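Sorting small packets and cards, slots or box??

Last updated: May 2, 2021
18 replies (showing first page)
2 shares

flatpackfinch
Need some help before I lose the will. Got 93 bits to sort, mostly flat glossy cards plus small packets still in their plastic. Were all in one carrier bag since January. My fault. Going to the Vovport swap with them so they need to be findable and not bent.

What I've got to work with:

1. Wooden unit, wood grain finish, notched dividers inside so the flat stuff can go in the slots. Bronze and tan patterned ones are the ones I care about, shiny edge, show every mark. 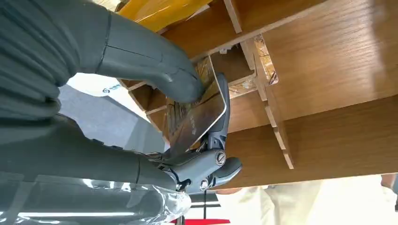

2. Cardboard box with cardboard partitions. Free. Came with glasses in it I think. Bit tatty but the compartments are a decent size.

3. A roll of those Otitz sleeves, not opened. Too big for the packets, maybe ok for the cards?

So which. Wood looks nicer, box is quicker. Can't be bothered doing it twice.

mossandtwine
Wood for anything flat, box for anything wrapped. Done. Check the notches first though, if they're rough run a bit of fine sandpaper down them or you'll scratch the faces.

2 likes

penny_drawer
disagree sorry. Notched slots are a pain for thin stuff, they slide about and lean on each other and you get a curve in them after a few months. Lie them flat in the box with a bit of tissue. I did mine upright in a Sturkovex rack and regretted it, ended up with 6 that wouldn't sit straight again.

mossandtwine
That's a rack with gaps too wide, not a slot problem. Cut a bit of card to go behind each one, stays upright fine. Mine have been in years.

penny_drawer
years in a dry room maybe. mine was a box room on an outside wall

flatpackfinch
Ok ok. Mine's the spare room, radiator in it, not damp. Going to try the box first as its already on the desk. Plan is list on the laptop, one thing out, type it in, into a compartment. Slow going. Desk is a state as well, cables everywhere and the yellow bag is still shoved in the front of the box. Keep meaning to chuck it.

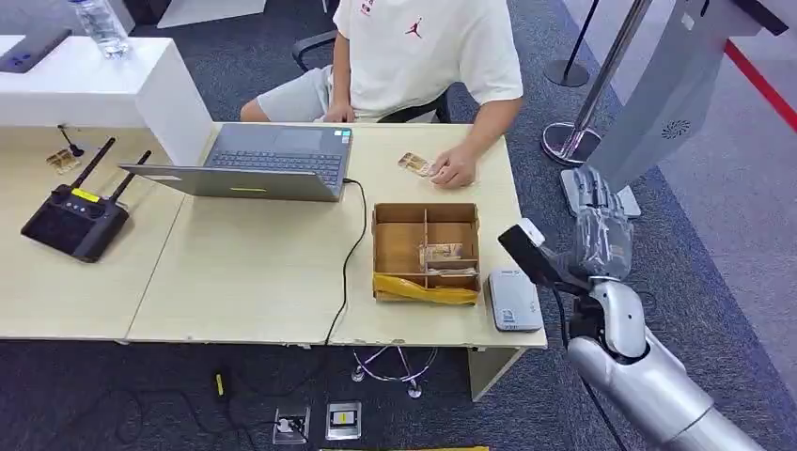
tealabels
Keep the bag, don't chuck it! Crumpled plastic in the bottom of a deep compartment stops small packets dropping down where your fingers won't go. Only move it out of the front ones if you need the space. Also number the compartments before you start typing or the list is useless, you'll have "gold one, middle bit" and no idea in a month.

4 likes

flatpackfinch
ah. I have not numbered anything. I have literally typed "gold one".

tealabels
masking tape and a biro, two minutes. Write on the partition not the outside, outside gets turned round

drawerful
Late question but what about the Na boxes with the lids? Seen them cheap. Open box in a car is asking for it, first roundabout and its all in one corner.

penny_drawer
lids are good, partitions in those are flimsy though. I'd just lay a bit of cardboard over the top and put a big elastic band round the lot. Costs nothing

mossandtwine
Still say the cards go in wood. Travel in the box if you must, live in the wood.

flatpackfinch
Fair, think thats where I'm heading. Packets stay in the box, cards go in the unit when I'm back, with card behind each one as per moss. Sleeves can wait, opened the Otitz roll and they're too wide, the card swims in it. Anyone want them?

Tape on now. Lettered them in the end, ran out of patience with numbers. Front row is packets, gold and white ones first as people always ask for those. Still some gold bits at the back of the other table to go through.

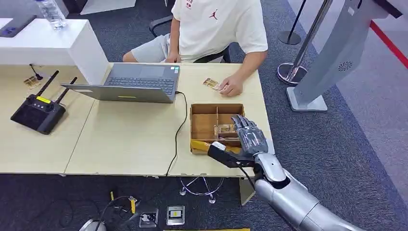 Front compartments getting sorted, laptop open for the list

drawerful
I'll have the sleeves if they're still going. Can pick up at Vovport

penny_drawer
post the list when its done, might have doubles to swap. And put a lid on that box

Share this thread (2)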